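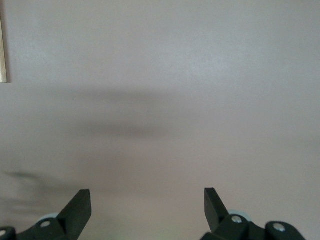

4.2 Changes in task allocation at the packing benches

Before the arms were installed at the Numholm site, each bench was run by two packers, one picking and one checking. The pick step has since passed to the arm, and the checker has become what the site calls a bench lead. We interviewed 21 employees between June and the end of the study period, 4 of them more than once. Interviews were held on site during paid hours and coded separately by Boros and Vincze.

The most frequent theme was waiting. Under the old arrangement a packer set the pace and could slow down for a difficult item. Bench leads now describe their work as a series of short interventions with idle time between them - "I stand there and then I am needed all at once," as one put it. Logged interventions were mostly of three types: items lying too flat to grasp, items touching each other, and grasps attempted at the wrong height over the bench.

A wrist camera view of the kind shown in Figure 2 is sent to the bench lead's screen. It covers the work surface directly ahead of the open fingers and little else. Several leads said that shadows on the surface were hard to interpret without looking up at the arm itself, and most reported using the screen only to confirm what they had already seen from the side.

Pay grades were not revised when the role changed. Hegyi, who supervised the late shift, argued that fault clearing should count as technical work; the employer's position was that it replaced checking and was of equal weight. The matter was still open when data collection ended on 28 October 2024.

Figure 2. Wrist camera view with the gripper open over the work surface.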